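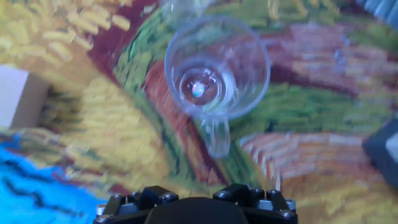

Cups on the Wheat-Field Mat
October | by Iida Halonen
98 shares | 2 comments

So the mat finally has a job! I bought it at the Milleseck flea market because I can't walk past anything with fat brushstrokes on it, and then it sat rolled up behind the sofa all summer. Now it's where the clear cups go, and I keep stopping on my way past to look down into them.

I should say that I don't own one matching set of anything. The glass ones with handles came from my aunt in Ovonden, and they're for tea, or for hot blackcurrant when somebody has a cold. Looking down into one from above is my favorite part – the thick base breaks up into rings, and there's a little spot of pale blue and pink right in the middle. The green of the mat comes straight up through the handle, too. I'd never put these on a plain cloth again.

Then there are the plastic ones, for the balcony and for anybody under ten. They're a touch frosted, so the painting goes soft and washed-out underneath, all muted green and brown and cream. I thought I'd like them less next to the glass, but I don't! They stack, they bounce, and I can carry a whole tower of them outside with one hand (the other one has the juice).

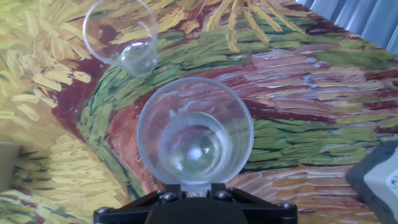
Valtonen wrote in to say that frosted plastic comes up much clearer with a soak in warm water and a splash of vinegar, and that the rough side of the sponge is what clouds it in the first place. Guilty, I'm afraid. I've moved the rough sponge over to the pots and pans, and the vinegar is on the shopping list.

Next up are the saucers, once I find the box they're in.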